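トイレのふたとの和解について

2018年3月22日

下の子がつかまり立ちをするようになってから、家の中で低いところにあるものの地位がすっかり変わった。床に置いてよかったものが置けなくなり、棚の一段目にあったものが三段目に上がり、三段目にあったものは行き場をなくして冷蔵庫の上に集まっている。冷蔵庫の上にはいま、爪切りと、印鑑と、ホチキスと、なぜか海苔がある。海苔は危険物ではないのだが、避難の流れに乗ってしまったらしい。

そういう引っ越しが一段落して、最後に残ったのがトイレだった。トイレは棚に上げられない。

うちの洗面所は、脱衣所とトイレとシャワーがひと部屋になっている。Clatosnessという、どこの国の言葉か管理会社の人も知らない名前のマンションで、内見のときに案内してくれた人はこの部屋を「ホテルライク」と呼んだ。ガラス張りのシャワーブースがあって、その横に白い便器がある。たしかにホテルのようだった。ホテルには掃除をしてくれる人がいる、という点をそのときの私は見落としていた。

前に住んでいたDostonは古い木造のアパートで、トイレは廊下の突き当たりに独立していた。ドアには内側にも外側にもレバーがあって、閉めればそれで済んだ。狭くて、冬は修行のように寒くて、壁紙の柄がミカンだったが、子どもが勝手に入ってくる心配だけはなかった。当時は子どももいなかったので、この長所は一度も使われないまま終わった。

いまの部屋は、洗面所の戸が引き戸である。しかもよく滑る。入居したころは「軽くていいね」と夫婦で言い合ったものだが、軽いということは、八キロ台の人間にも開けられるということだった。

最初の事件は単純なものだった。私が洗濯物を取り込んで戻ってくると、洗面所の戸が開いていて、下の子が便器のふちにつかまって立っていた。機嫌は最高だった。ふたは開いていた。誰が開けたままにしたのかという話になると家庭内の空気が悪くなるので、この件は「開いていた」という自動詞で記録されている。

子どもは水に手を入れる寸前で、こちらを見て笑った。私は悲鳴をあげるのも忘れて、片手に靴下を四足ぶん持ったまま、もう片方の手で子どもを抱え上げた。そのあとで靴下を便器に一つ落とした。水に入ったのは私の靴下だけだった。

上の子はそれを見て、靴下も流せるのかと聞いた。流せません、と答えたが、納得した顔ではなかった。上の子のほうがこの家では長く観察対象であったはずなのに、そちらの警戒も解けないということがこのとき分かった。

ふたを閉めるという運動

まず家族会議で「使ったらふたを閉める」という方針が決まった。決まったといっても私が言って、夫がうなずいて、上の子が聞いていなかっただけである。

閉める人は閉める。閉めない人は閉めない。閉めない人に閉めてくれと言うと、その日は閉まる。翌日はだいたい半々で、三日目には元に戻っている。紙に書いて貼ってみた。「ふたをしめてね」と平仮名で書き、上の子に花の絵を描いてもらった。上の子は花の代わりに恐竜を描き、恐竜の口が開いていたので、掲示物としての説得力はあまりなかった。

その紙は湿気で端からめくれてきて、ある日シャワーのあとに床に落ち、下の子が食べた。全部ではない。恐竜の尻尾のところだけである。

そして、ふたが閉まっていれば安心かというと、それも違った。下の子は閉まっているふたを見ると、開ける。開いているふたには興味を示したり示さなかったりするくせに、閉まっているものは必ず開ける。両手をふたの縁にかけて、えい、と持ち上げ、途中で力尽きて手を離す。バタン、と落ちる。この音が気に入ったらしい。もう一度やる。指をはさむのではないかと気が気でなく、私は横で「おしまい、おしまい」と言い続けるのだが、言われるたびに本人は新しい気持ちで始めるのだった。

ゆっくり閉まるふたに替えればいいじゃないかと夫が言った。賃貸である。便器のふたというものは借り物なのか、消耗品なのか、契約書をめくってみたが、ふたについては何も書かれていなかった。壁に釘を打つなということは三回書いてあった。

引き戸のほうを攻める

次に、洗面所の戸のほうを止めようとした。入口で止めてしまえば、トイレの問題もシャワーの問題も洗剤の問題も一度に片づく。理屈としてはこれがいちばん美しい。

突っ張り棒をレールに置く方法を試した。敷居に短い棒を寝かせておくと、戸が動かない。これは見事に動かなかった。内側から動かなかったのである。私が中にいるあいだに、上の子が気を利かせて外に棒を置いた。私はシャワーブースの前で十五分ほど、髪にタオルを巻いたまま、戸ごしに上の子と交渉した。棒をどかしてほしい。いま絵を描いているからあとで。あとでは困る。じゃあおやつにヨーグルトがいい。ヨーグルトは即日支払われた。

100円ショップで売っている引き戸用のストッパーも買ってみた。両面テープで貼る式のもので、貼ったその日は頼もしかった。ところが洗面所の湿気というのはたいしたもので、翌週には片側がずるずると下がってきて、開けるたびに「べり」と鳴るようになった。音が鳴るので防犯にはなる。ただ、戸枠の塗装もうっすら一緒に来ていることに気づいて、敷金のことを考えながらそっと剥がした。跡はまだある。消しゴムでこすると薄くなるという記事を読んで、こすったら、跡に消しゴムの跡が加わった。

上の子が夜中に一人でトイレに行けるようになったばかり、という事情もあった。戸を止めてしまうと、せっかくの自立がまた親の付き添いに戻る。夜中の二時に「あけて」と起こされるのと、昼間に下の子を追いかけるのと、どちらがましか。これは議論にもならなかった。寝かせてほしい。

というわけで、戸は開くものとして、ふたのほうを何とかすることになった。

Takagiの棚の前で

駅の反対側にTakagiというホームセンターがある。園芸と金物と犬の餌で成り立っている店で、育児用品は奥のほう、なぜか防災グッズと同じ棚に並んでいる。並びとしては正しいと思う。

いたずら防止ロックの種類は、想像していたよりずっと多かった。引き出し用、冷蔵庫用、コンセント用、蛇口用、角に貼るやつ。世の中には家じゅうの穴と角に蓋をしている家庭があるのだ。うちはまだ序の口である。

トイレ用は、大きく分けて二つの流派があった。

一つは便器の横にアームのようなものを取りつけて、ふたの上にがっちり回り込ませる式。強そうである。強そうだが、箱の裏の図を見ると、便器の横に22ミリ以上の平らな面が必要だと書いてある。自分の家の便器の横が平らかどうか、即答できる人がどれだけいるだろう。毎日使っているのに、横顔をまったく思い出せなかった。

もう一つは、樹脂のベルトをふたに渡して、両端を貼って留める式。やわらかくて曲がるので、面がいくらか丸くても何とかなるらしい。Plornarというメーカーのもので、色は白と、水色と、淡い黄色があった。値段は2,000円でお釣りがくるくらい、と書きたいところだが、ポイントカードを忘れたのでお釣りの印象はあまりよくない。

白がいちばん目立たないのは分かっていた。便器も白いし、ホテルライクを守りたいなら白である。しかし白は売り切れていた。みんなホテルライクを守っているのだ。水色は、消臭剤のおまけのような色で、どうにも気が進まなかった。残った黄色は、バターを薄くのばしたような色をしていて、まあこれなら、と思って籠に入れた。レジの人がバーコードを通しながら「これ、大人も開けられなくなりますよ」と言った。経験者の声だった。

ついでに、買う予定のなかった球根を買った。園芸で成り立っている店なので、出口までの道が必ず球根のところを通るのである。

貼る前に掃除がある

家に帰って箱を開けると、説明書の一行目に「貼りつけ面の汚れ、水分、油分をよく拭き取ってください」とあった。もっともな話である。もっともな話なのだが、これを真面目に受け取ったために、その日の午後はトイレ掃除で終わった。

便器というのは、ふだん掃除しているつもりの場所と、していない場所とがきれいに分かれている。私の場合、ふたの上と、便座の座るところと、中の水のあたりまでは日常の範囲だった。それから先は「年末」と呼ばれている地域である。

便座を上げる。裏を拭く。裏には、ふちに当たったときに音がしないようにするための、丸っこいゴムのような足がついている。この足の周りが曲者で、布で撫でると足の手前で止まる。止まった布の向こう側に、歳月がある。綿棒を出してきて、一つずつ輪郭をなぞった。なぞっているあいだに下の子が来て、綿棒の箱を倒した。綿棒は軽いので、じつによく散らばる。拾って、数が多いのであきらめて、半分は掃除用に格下げした。

それから付け根。ふたと便座が便器につながっているあのあたりは、上から見ると何もないようで、下から覗くと何かある。古い歯ブラシを使った。歯ブラシは夫のだったが、古いかどうかについて後で見解の相違があった。私は古いと思ったのである。新しいのを出しておいたので許してほしい。

便器の脇には小さい文字の入ったシールが貼ってあって、これを剥がすべきかどうか毎回悩む。型番だろうか。注意書きだろうか。読もうとすると顔を便器に近づけることになるので、いまだに読んでいない。剥がして何か困ることが起きると嫌なので、丁寧にその周りだけ拭いた。おかげでシールの縁がくっきりした。

拭いているうちに、すぐ隣のシャワーブースのガラスが気になってくる。ひと部屋になっている洗面所の恐ろしいところはこれで、トイレを掃除すると隣が目に入る。ガラスには水の跡が鱗のように残っていて、クエン酸を吹きつけて、ラップを貼って、待って、こすった。少し透けた。透けたら今度は中の排水口が見えた。排水口のことは書かない。

乾かすのに時間がかかるというので、便座を上げたまま換気扇を回し、洗面所の戸を閉めて、外に私が座った。人間ストッパーである。結局これがいちばん効くのだが、夕飯が作れない。

バターのベルト

貼る作業そのものはすぐに終わった。終わったので、嫌な予感がした。

説明書には「位置を仮決めしてから貼ってください」とある。仮決めはした。したのだが、ふたを閉めた状態で仮決めして、剥離紙を剥がすときに手がふたに当たり、気づいたら少しななめに貼っていた。私の人生で両面テープがまっすぐだったことは一度もない。ベルト自体がくねくねと曲がるので、ななめでもとりあえず届く。届いてしまうと直す気が起きない。

真ん中に丸いつまみがついていて、ベルトの先は平たくなっている。これを指でつまんで、どうにかする。どうにかする、としか書けないのは、最初の三日ほど、自分がどうやって開けているのか分からなかったからだ。開くときは開く。開かないときは、急いでいるときである。

貼ってから一晩は使うなと説明書にはあった。一晩、トイレを使わずに過ごせる四人家族がいたら会ってみたい。うちはベルトを外して横に垂らしておき、そのまま使った。夜中に起きた夫が暗いなかで垂れたベルトに触れて、低い声を出した。何かいると思ったそうだ。

翌朝、まず下の子が来た。いつものように両手を縁にかけ、えい、とやり、開かないことを知り、こちらを振り返った。裏切られた顔だった。もう一度やり、やはり開かず、それからベルトそのものに関心を移した。つまみを指で押す。撫でる。顔を近づけて、舐める。拭いておいてよかったと心の底から思った。掃除をした午後がここで報われたのである。

問題は上の子だった。上の子は開け方を一度見て、すぐ覚えた。覚えたうえで、開けるのは早いのに閉めたあと留めるのは忘れる。留めないベルトは、ただの飾りである。黄色い飾りのついたトイレ。

夫は逆で、開けるのに時間がかかる。ある晩、洗面所からカチャカチャという音がずっと聞こえていて、やがて静かになり、「開いた」という報告があった。その報告に喜びがにじんでいた。大人も開けられなくなりますよ、というレジの人の言葉を思い出した。

客が来るときはさらにややこしい。先日、実家の母が泊まりに来て、トイレに入ってすぐ出てきた。「壊れているみたいよ」と言う。壊れていません、そういう仕組みです、と説明して、いっしょに洗面所に入って実演した。母はふむふむと聞いて、では外に出ていてちょうだい、と言い、私は出た。しばらくして呼ばれた。もう一回やって見せてほしいとのことだった。

それ以来、来客の前にはベルトを外し、便座まわりをざっと拭き、下の子を居間に閉じこめる、という手順ができた。居間の戸もよく滑るので、閉じこめたことになっているだけだが。

便座を上げたところと、ふたにかかる黄色いベルト。
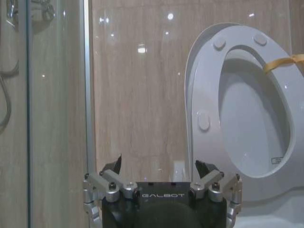
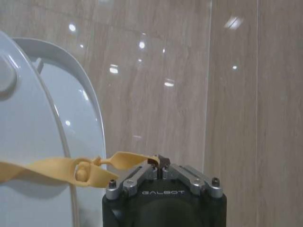
それからの洗面所

ベルトを使いはじめて分かったことを、自分のために書いておく。次にトイレのふたで悩む人が読むかもしれないし、たぶん数年後の私は全部忘れている。

貼る場所は、閉めた状態と開けた状態の両方で確かめたほうがいい。うちのは開けたときに余ったベルトが横にぶら下がり、掃除のたびに手の甲を撫でてくる。最初はぞっとしたが、いまは挨拶だと思うことにしている。

淡い黄色は悪くない。白いふたの上で目につくので、留め忘れが廊下からでも分かる。白が売り切れていてよかったのかもしれない。ただ、買い足すなら水色はやめておく。気分の問題である。

つまみの周りには埃がたまる。綿棒で取れる。格下げした綿棒がまだ大量にあるので、当分困らない。

ベルトに頼りきりになると、ふたを閉める習慣のほうがだめになる。ふたが開いたままでは、留めるも何もない。我が家の方針はいまも「使ったらふたを閉める」で、達成率は発表しない。新しい貼り紙を作ろうかという話も出たが、前回の恐竜の最期を思うと、上の子に頼みづらい。本人は、今度は口の閉じた恐竜にすると言っている。

あと、説明書は捨てないこと。剥がすときはドライヤーで温めろと書いてあった気がするのだが、その紙が見当たらない。冷蔵庫の上かと思って探したら、海苔しかなかった。

管理会社には、念のため電話をした。ふたにベルトを貼ってもいいでしょうか、と、貼ってから聞いた。電話口の人は少し黙って、退去のときに元どおりなら、と言った。引き戸の枠の跡については聞かれなかったので、話さなかった。更新は六月である。

下の子はここ数日、ふたへの興味を失いつつある。代わりに、シャワーブースのガラスに額をつけて、自分の息で曇らせる遊びを覚えた。曇ったところに手のひらをつける。鼻もつける。クエン酸とラップで透けさせたガラスに、低いところから順に手形がついていく。ガラスにはベルトが貼れない。Takagiの棚にも、額をつけさせないための商品はなかったと思う。

球根は植えた。何の球根だったか、札をなくしたので、咲くまで分からない。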